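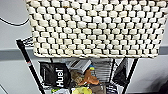

A woven cord basket on the wire shelves, with the week's snacks and packets underneath.

The Shelf That Took Over From the Cupboard

By Leonie Brinkmann

When we moved into the flat in Druvcombe there was one kitchen cupboard, and it was full of boiler. I don't mean that the boiler was in a corner of it and we could squeeze the tins in beside it. I mean you opened the door and there was the boiler, looking back at you, with enough space along one side for a tea towel and possibly a packet of rice if you stood it on its end. We lived out of carrier bags for the whole of the first fortnight (my husband would say longer, but he is still cross about the boiler) and then one wet Saturday we drove over to Pirham and came home with a black wire shelving unit in a flat box across our knees.

I had always thought of wire shelving as something for garages. My aunt kept paint on hers, and a great many flowerpots, and one side leaned. But the more kitchens I visit for these pages, the more of it I see, and in the nicest homes too! It goes up in an afternoon, it moves with you when the lease ends, and you can see what you've got, right through to the wall. That last part is a blessing and a nuisance in equal measure, of course, and it brings me to baskets.

A wire shelf on its own is a fidgety sort of thing. Small packets tip over on it, bottles with narrow bottoms wobble, and anything thin works its way down between the wires until it is hanging by one corner. A good basket puts a floor and four walls round all of that. I like a thick cord one best, the kind with a bumpy weave in cream or off-white, because it softens all that black metal and doesn't scratch when you drag it towards you in a hurry. Mine came from Eyvindsson and cost rather more than I admitted to at home. It has been used for onions, for baby clothes, for wool, and for one whole winter for post I didn't want to open, and it has kept its shape through the lot.

What you leave out of the baskets matters every bit as much. For a long time I was very strict, and everything had to be in something. The crackers had a box, the oats had a jar, and the snack bars had a tin with a lid that took two hands. The result was that we stopped eating any of it, and I found the same bag of almonds twice in one year, once in March and once when it was well past saving. So now the lower shelf is allowed to be a jumble. Pouches, boxes, crinkly packets, the half-eaten thing with its top folded over, they all go in together on the level you can reach without thinking, and they get eaten. If a guest raises an eyebrow, I hand them a biscuit.

I do make a few small efforts with it. Tall pouches stand up at one side where they can hold each other steady. Boxes go in at the back or lean where they like, so long as I can read one edge. On a Sunday evening I take the lot off, wipe the wires with a warm cloth and put it all back, and it takes me as long as the kettle and one cup of tea. My sister does hers on shopping day instead, before she writes the list, and I have to say her way is probably the more sensible.

Then there is the pattern question, which readers write to me about far more often than I would ever have guessed.

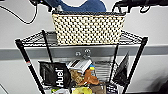
A checked weave in cream and black is a lovely thing on a black frame, and I've come round to it after years of insisting on plain. The dark squares pick up the metal, the pale ones keep it from looking gloomy, and against a light grey wall the two together look as if somebody had planned it. I would stop at one, though, or perhaps a pair. A whole unit of checks makes my eyes swim before breakfast. Put the patterned basket on a level where you'll see the front of it, and let the plainer ones do the heavy work elsewhere.

Soft things can go up high. A folded jumper or a blanket does no harm if it tumbles off on to your head, which can't be said for a casserole dish, and a bit of navy blue or rust at the top of a black unit cheers up the whole corner. Heavy things go low, always. We learned that with a sack of potatoes and I won't go into it.

If you're buying this autumn, measure the baskets and the shelf on the same day with the same tape. I once ordered a pair from Zudthorpe by guesswork and they stuck out over the front like a lower lip, and we walked into them until I gave in and sent them upstairs. Leave a hand's width above each basket as well, or you'll be pulling the whole thing out every time you want a teabag. And do put it together in the room where it is going to live. Ours was built in the hall, very proudly, and then wouldn't go round the kitchen door.

The boiler still has its cupboard. I've hung the tea towel in there and we leave it at that.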